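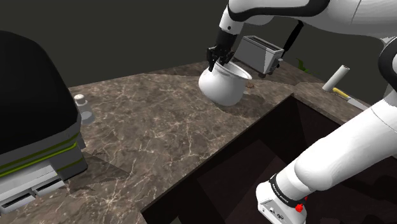
The arm at the rim of the pot, simulated kitchen.

CALL FOR PARTICIPANTS: KITCHEN ARM BUILD
Vendelholm Shared Workshop, Karakaya Street entrance

We are looking for seven people to join the kitchen arm build from March. The goal is a secondhand robot arm that can pick up a pot from a counter, move it, and set it down again without breaking the pot or the counter. Most of the work so far has been done in simulation, with a modeled counter, a toaster, a salt or pepper shaker, and a white pot. The next step is to finish the grasp in software and build a matching counter in the back bay.

You do not need a background in robotics. You do need to be able to come in one evening a week, from 6:30 to 9:00 p.m., for the length of the build.

Places open

Simulation and control. You will work on grasp planning and on the scene files. You should be able to read and change Python code written by someone else. If you have used any physics simulator before, tell us which one.

Bench and frame. You will build the counter and the stand for the arm. Woodworking or metalworking experience is needed, and you must pass the workshop safety check before using the saws. If you are not a member yet, we can book the check for you.

Wiring and power. This covers the emergency stop, the cable runs, and the enclosure for the supply. We want at least one person here who has wired a control panel before.

Testing and notes. You will run trials, write down what happened, and keep the Wusorano log current. Wusorano is our name for the project folder and everything in it — scene files, parts list, test sheets. Careful handwriting or fast typing will do.
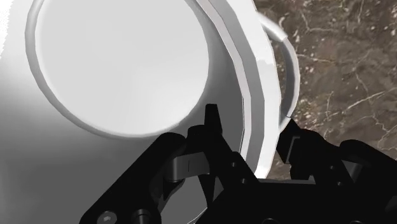
Vendelholm Workshop Bulletin Issue 108

Where the work stands

The grasp we are working on puts one finger inside the pot and the other outside, with the wall between them. The trouble is the handle. It is a loop on the outside of the rim, and if the gripper comes in too close to it, the outer finger lands on the lower end of the handle instead of clean wall. We would like the planner to find a better spot on the rim by itself. At present we type in an offset by hand.

Before the real arm is switched on with a pot in reach, we want 1,000 simulated trials logged with the same settings. After that come 100 trials on the bench at low speed, using a cheap pot. Anyone on the team can stop a bench trial at any time and does not have to give a reason.

The approach from above also needs attention. The fingers should be open and clear of the rim before the wrist starts down, 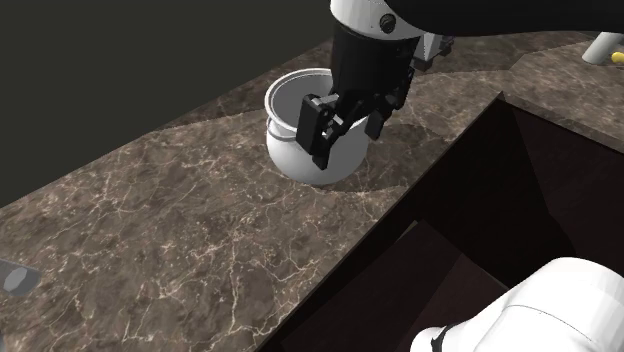 and the wrist should not turn once it is over the pot. Right now those two rules are written in separate places in the code and they do not always agree. Whoever takes the simulation place will start there.

The counter also has a large recess in the model, and we have not decided whether to build it. It makes the bench harder to brace. The bench people will have the main say.

What we provide

Bench space, the arm, a shared computer for the simulator, and hand tools. Gralex, the parts store next door, gives the project a discount on fasteners and cable. There is no pay and no fee beyond normal workshop membership. You keep the rights to any code or drawings you make, but we ask that a copy stay in the Wusorano folder under an open license.

How to apply

Leave a note in the build box at the front desk, or use the form on the members' page and choose "kitchen arm." Tell us which place you want, what you have built before (home projects count), and which evenings you can come. Applicants must be 18 or older for the wiring place and 16 or older for the rest.

We will answer every application before the end of February. If a place is already filled, we will offer you another one or keep your name for the summer round.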